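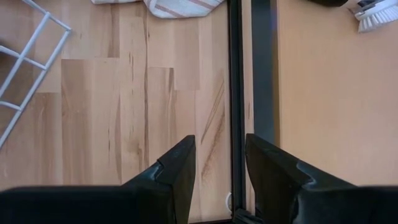 Sibusiso Hendricks wrote to us in April that his gripper had let go of a dinner plate the moment he hit the emergency stop, and he wanted to know whether it was supposed to do that. It wasn't. He'd followed the manual, he'd set the grip force the way we tell everyone to, and the plate still ended up on the floor. His message is the reason this page got rewritten from top to bottom, and the reason there is now a brake in the box.

## Foltden Mirby two-finger gripper, with holding brake

Part number 3031. Price $2399, brake included.

The Mirby is a small electric gripper for light robot arms working in kitchens, labs and homes. It has two black wedge-shaped fingers, one motor, and a maximum grip force of 55 newtons. We love this thing. It closes gently, it can get a fingertip under the rim of a plate, and it is quiet enough that you can hold a conversation next to it. But the first version had a fault in it, and if you own one you should read the next section before you read anything about features.

## What went wrong

On the original Mirby, grip force came entirely from the motor. While the motor had power, the fingers held. When power was cut, the gearbox was supposed to be stiff enough to keep them where they were, and on our bench it was. Every unit we tested held its load through a power cut without any visible movement.

Our bench units were new, though. Gears wear in. After some months of daily use the gearbox turns more freely, and once it turns freely enough, the finger pads (they're a springy material, and they push back) can drive it in reverse. The fingers creep open. With a cloth or a sponge in the grip you might never notice, but a glazed plate held near the rim has very little to spare, and a small amount of creep is enough to lose it.

So the failure shows up only on a worn-in gripper, holding something smooth, at the instant somebody presses the stop button. That's a nasty combination. People press the stop button when they're already worried about something, often while stepping toward the robot, and a falling plate at that moment can put broken ceramic right where they're about to stand.

We asked Gert Cele to repeat it on a returned unit. He held a plate at normal grip force, cut the power and watched the fingers open. Then he did the same with the arm tilted steeply, and the plate went sooner. Angle matters more than we had assumed — a steeply tilted plate puts a twisting load on the pads, and that load works in the same direction as the creep.

## What the brake does

The new version has a spring-applied brake on the motor shaft. Power holds the brake off. Take the power away, for any reason at all, and a spring pushes the brake on and locks the shaft. There's no software in that path, and I'm really happy about that part! A crashed controller, a pulled plug and a pressed stop button all end the same way, with the fingers staying put.

The brake adds a little length to the body behind the fingers and a faint click at startup and shutdown. If you don't hear the click at startup, don't run the gripper. Power it down and go to the brake check further on.

Finger shape, mounting pattern and cable connector are unchanged. Your existing mount will fit.

## The new hazard, which you need to know about

A gripper that holds when the power goes off will also hold a hand.

With the old version, if you got a finger caught, cutting power would let you pull free fairly easily. With the brake you can't. The grip stays at whatever force it had when the power went away, and 55 newtons on a fingertip hurts. For that reason there's a manual release: a pull ring on the back of the gripper body, on the side away from the fingers. Pull it straight out and hold it. The brake lifts and the fingers can be pushed apart by hand.

Please do these things before the first real job:

1. Find the ring with the power off and pull it a few times.
2. Do it again with your other hand.
3. Make sure everyone who works near the arm has done the same.
4. Check that the ring can be reached in every position the arm uses. If the arm parks against a wall or a cabinet, rotate the wrist.

Support whatever the gripper is holding before you pull the ring. It will drop.

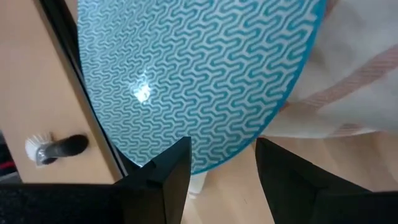 Smooth, glazed dishes are still the hardest thing you can ask of these fingers, brake or no brake. The brake fixes creep after a power cut. It does nothing for a plate that was badly gripped in the first place, and some of the drops reported to us probably had a bit of both in them. Grip farther in from the rim whenever the job allows it. Keep grease and soap film off the pads. Slow the arm down for any move that swings a plate from flat to upright, and keep the path away from hard edges like counters and racks.

And put your loose stuff away. Brushes and towels are easy to catch with a fingertip on the way past, and a snagged towel can pull the arm off its path enough to trip the force limit. That stops the robot, which brings you right back to the situation this page is about.

## If you have the older version

You can tell by the back of the body. No pull ring means no brake.

Older units can be upgraded. The brake can't be fitted at home (the shaft has to come out and the motor has to be set up again afterward), so the gripper goes back to Foltden and returns with the brake installed. We don't charge for the work. If you bought yours through Quartey, send it to us directly anyway and skip the reseller; it saves a trip.

Until it has been done:

- Don't carry glass, ceramic or knives.
- Don't carry anything over a person, a pet or a walkway.
- Test the emergency stop with a soft load in the grip and watch the fingers. Any movement at all means the gripper comes out of service.
- Don't raise the grip force to make up for it. More force squeezes the pads harder and they push back harder, so the creep gets worse.

That last one was our own early advice to a few callers, and it was wrong. If we told you to turn up the force, please turn it back down.

## Checking the brake

Every 16 weeks, or after any hard knock, do a holding check. Close the gripper on a folded towel at normal force, with the arm low and a box underneath. Cut the power at the stop button. Mark where the fingertips sit with a pencil line on masking tape, leave it while you have a coffee, then look again. The tips should be exactly on the line.

Then pull the ring. The fingers should move apart with a light push. If they feel gritty or stuck, or the ring doesn't spring back, stop using the gripper and write to us.

## Controllers

The Mirby works with the Werkus controller with no changes. On startup, have the controller wait for the brake-off signal before it commands any finger movement. Early setup files skipped the wait and let the motor push against a closed brake, which heats the motor and wears the brake lining for no benefit. The current setup file has the wait built in. If you wrote your own, add it, and while you're in there, have the controller log every power cut with something in the grip. Sibusiso sent us a log like that and it shortened our search by a great deal.

## In the box

Gripper with brake, finger pads (fitted), one spare set of pads, connector cable, mounting screws, hex key, and a printed card showing the manual release. Stick the card up near the robot, at eye level.

Page revised July 31, 2026. Reports of drops, odd clicks or stiff rings go to the service desk, and we want the small ones too.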